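"A Work Permit Is Not Only a Card"

Jun 27, 2022

When Tahsin Pathirana talks about immigration, he starts with the mailbox. For 13 years he has helped workers in Landham fill out their renewal forms for employment authorization, and he says most of the trouble he sees begins with waiting for an envelope.

"People think the hard part is to be approved," he told me in his office on the second floor of the Poren building. "For many of my clients the approval is almost sure. The hard part is the months before it, when the old card has a date on it and the new card is not here."

I wanted to ask him about these months. In the spring the government gave a longer automatic extension to many people who renew on time, and I expected him to be satisfied. He is, partly.

"The extension is good and I was happy to read it," he said. "But an extension on paper must be understood by the person at the front desk of a company. She looks at the card, the card is expired, and she is afraid to make a mistake. I do not blame her. She was never taught this."

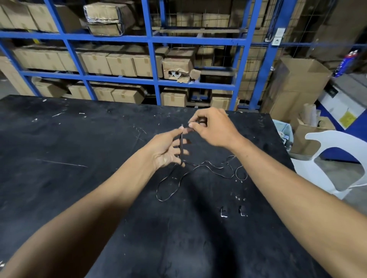 Photo: Janaka Fakir

He keeps a folder of letters which he has written to employers. There are 107 of them, and each one explains the same rule in the same four paragraphs. He sends the letter together with a copy of the receipt notice, and usually he calls the next morning.

"In most cases one call is enough," he said. "They are polite. They say, thank you, we did not know. But my client has already stayed home for one week, maybe two, and no one pays him for this."

I asked if the answer is more officers or better software. He thought about it for some time and poured us both more tea.

"More officers, yes, of course. But first I would ask for longer cards. If a person has a case that will take five years, why do we give a card for two? He will come back, and come back again, and each time an officer must open the same file. We are making our own line longer."
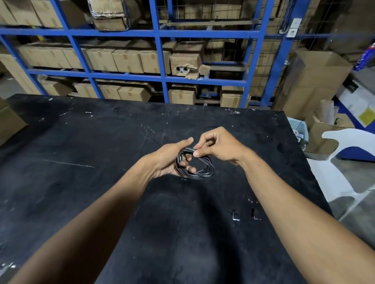 Coiling cable at a worktable.

Critics of this idea say that short cards allow the government to check a person again at regular times. Pathirana does not reject this argument. He thinks checks are necessary and that a country has the right to know who is working in it. What he questions is whether a renewal form does the job.

"The background check can be done without taking the card away," he said. "These are two different things and we have tied them together."

His own arrival was not simple. He came as a student, changed his plans, and waited through one whole winter for a decision that came in November of the next year. During this time he lived with a cousin and did not drive, as his license was linked to his permit and both had expired.

"I had 200 dollars and a very good library card," he said, and laughed. "So I read the instructions for every form they had. This is how I began."

He now works with Evance, a small legal aid group, and shares cases with an attorney, Ms. Biswas, who takes the ones that need a lawyer. Last year they handled 158 renewals between them. He is strict about the limits of his role – he is an accredited representative, not an attorney, and he repeats this to every new client.
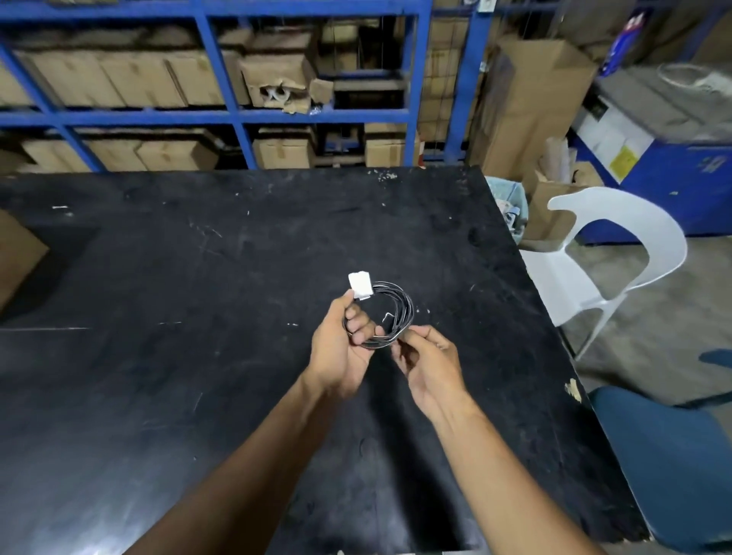
What he tells people who are renewing

Toward the end I asked what advice he gives most often. He answered quickly, like someone who has said it many times.

"File early, as early as the rules permit. Keep the receipt notice in a safe place and make copies. If you move, change your address with the immigration service and also with the post office, because one does not inform the other."

He also asks clients to speak with their employer before the card expires – even if the conversation is uncomfortable. Some are afraid that the question alone will cost them the job. He offers to be present, and a few accept.

Before I left, he showed me the letter he was preparing for that afternoon, to a company that had received one from him the year before. The manager had changed, he explained, and the new one had not seen the old letter. He read it through once more, corrected the date, and put it in the tray to be mailed.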